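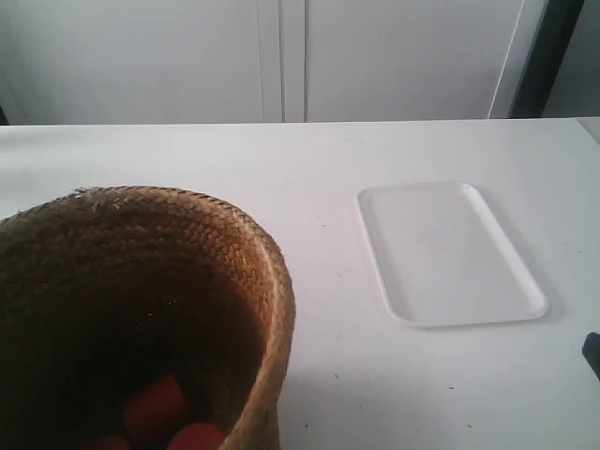

An afternoon at the Penry open day

Filed under: Days Out, Diary
December, by Marlina Chin

I'm finally sitting down with my tea, and my feet hurt, but I want to get this written while I still remember it. Aisyah had been after me for weeks to come and see what they do over at Penry, and I'd pictured big orange arms and sparks flying (too many car commercials!), so I was a little surprised to be led to a plain white table with a woven basket on it and an empty white tray beside it. The basket was so pretty, all honey and straw colors, just like the one my aunt kept her yarn in, and down in the shadow were soft-looking red blocks waiting to be moved over to the tray.

There were 18 of us on the two o'clock tour, squeezed in behind a rope, and a boy of maybe six who asked more questions than the rest of us put together. Aisyah Mangundap was wonderful with him. She told him a basket is a hard thing for a robot because it's dark inside and the sides get in the way, and he nodded like an old professor.

The first try missed altogether and everyone groaned. Then it got one, 33 seconds by the boy's watch, and we clapped as if it had won a medal. I clapped too! Afterward there was cider and a long talk from the Sirgate people, and I'm afraid I drifted off thinking about supper. The bus back to Brestbridge was 14 minutes late.

I must call Aisyah tomorrow and ask where that basket came from.

Comments (2)

Dottie: We were on the morning tour and missed the cider, darn it.

R. from Dukine: My grandson would have loved this. Do they do it again in spring?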